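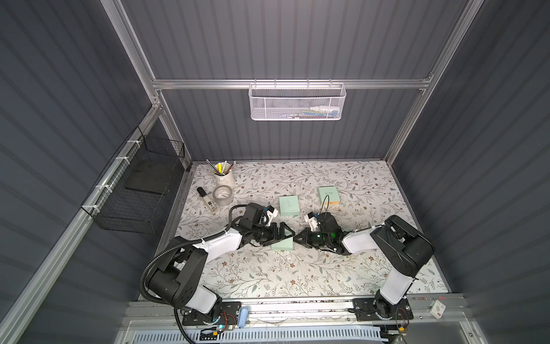 How Does a Pattern Go On and On?

January 15, 2024
By Hashini Roy

Look at the wallpaper in a hallway, the cover on a kitchen table or the paper around a present. Leaves and flowers run from one side to the other. Did an artist sit down and draw every one of those leaves?

Almost never. The artist drew a small piece, and the small piece was copied again and again. This kind of design is called a repeating pattern. The small piece is called the repeat. Some people call it a tile, even when it is printed on cloth or paper.

Finding the repeat

Pick one shape that is easy to recognize. A flower with a bent petal is good, or a bird facing left. Put your finger on it. Now move your finger straight across until you come to the very same shape, with the same bend and the same parts next to it. You have just measured how wide the repeat is. Do the same thing going down and you have its height.

Be careful, because designers like to draw shapes that are nearly the same. Two flowers may look like twins until you check the leaves beside them. If the neighbors are different, keep going.

Some repeats are as small as a pea. The dots on a shirt are like this. Others are big. A curtain may have a repeat 15 inches tall, and a very large wallpaper design can have one taller than a first grader. If the thing you are looking at is small, you may not find a match at all. A pillow cover cut from cloth with a big repeat might show only part of it.

Why edges matter

Say you draw a vine on a square of paper and let it run off the right side. Then you make a copy and put it next to the first one. The vine stops at the edge of one square, and on the next square it starts somewhere else. Anybody can see the break.

To fix this, the designer makes the edges agree. If a vine leaves on the right side, 2 inches from the top, it has to come in on the left side, 2 inches from the top. It also has to be the same thickness and the same color, and it has to be heading in the same direction. The top and bottom edges must agree in the same way. When all four edges agree, the joins disappear.

Leaves and vines have been favorites with pattern makers for hundreds of years. One reason is that a stem can bend to wherever it is needed. A leaf can be added to fill a bare spot, and it still looks like a plant. It is harder to do this with pictures of houses or dogs.

Three ways to line up the copies

In a straight repeat, the copies sit side by side in rows and columns, like squares on graph paper. It is the simplest way.

In a half-drop repeat, each column is moved down by half the height of the repeat. A flower in the second column sits halfway between two flowers in the first. Your eye moves up and down across the cloth, and the rows are harder to spot. Many flower designs are made like this.

In a brick repeat, each row is moved sideways by half the width. Look at a brick wall and you will see why it has that name.

There are other ways too. Sometimes the copy is flipped over like a reflection in a mirror. Sometimes it is turned upside down. Cloth for dresses often has flowers pointing in many directions so that it can be cut either way up.

Printing with blocks

For a long time, patterns were printed by hand with blocks of wood. A carver drew the repeat on the block and cut away everything that was not supposed to print. The raised part that was left was covered in color and pressed onto the cloth. Then the printer lifted the block, put more color on it and pressed it down again right beside the last print. Small pins at the corners of some blocks left dots that showed where the next print should go.

Each color usually needed its own block. A design with brown stems, green leaves and red flowers needed three, and all of them had to land in the right places. If the red block slipped, the flowers sat beside their stems.

Block printing is still done. Nazma Wijesinghe prints table linens in a workshop in Lestby. One of her favorite designs is called Medve, and a long cloth in that pattern takes 800 presses of the block. She works from left to right and does all of one color before she begins the next. "I don't talk while I'm doing the first row," she says. "If the first row is crooked, every row is crooked."
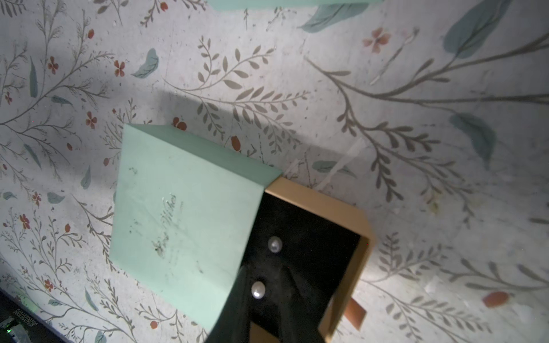 An open gift box with a pale green lid, on a leafy pattern.

Printing with rollers and computers

Blocks are slow. Later, people learned to put the design on a roller. Think of a paint roller with a picture on it. As it turns, it prints the repeat, and when it has gone all the way around it starts printing the same repeat again. The distance around the roller has to fit the height of the repeat exactly. As with blocks, there is often one roller for each color.

Today many patterns are printed by machines that work like the printer at a school or library, only much wider. The designer makes the repeat on a computer, and the computer copies it as many times as needed. The designer still has to make the edges agree. A computer will print a bad join just as neatly as a good one.

Matching at the seams

Wallpaper comes in long strips, and the person hanging it has to line up every strip with the one before. Usually this means cutting some paper off the top and wasting it. The bigger the repeat, the more paper is wasted. People who sew have the same problem. Look at the pocket of a checked shirt. If the lines on the pocket meet the lines on the shirt, the sewer took extra time over it.

Make your own repeat

You will need a square of plain paper, a pencil, markers, scissors and clear tape.

1. Draw something in the middle of the square. Do not let it touch any edge.
2. Cut the square in half from top to bottom. It is fine to cut through your drawing.
3. Swap the two halves, so the left one is on the right. Do not turn them over or around. Tape them together on the back.
4. Cut the square in half from side to side. Swap the top and bottom, and tape again.
5. Your drawing is now in pieces at the corners, and there is a blank space in the middle. Fill the space with new drawings. Stay away from the outside edges.
6. Make copies of the finished square and lay them next to each other. The pieces at the corners will join up.

The class at Konbridge School tried this in June and made 15 copies of each square. Bees worked well. So did spoons. Letters of the alphabet were harder, as some people turned a half around by mistake at step 3.

Words to know

Repeat: the piece of a design that is copied.
Half-drop: a layout where every other column is moved down by half.
Join: the place where two copies meet.
Motif: one main shape in a pattern, such as a flower or a star.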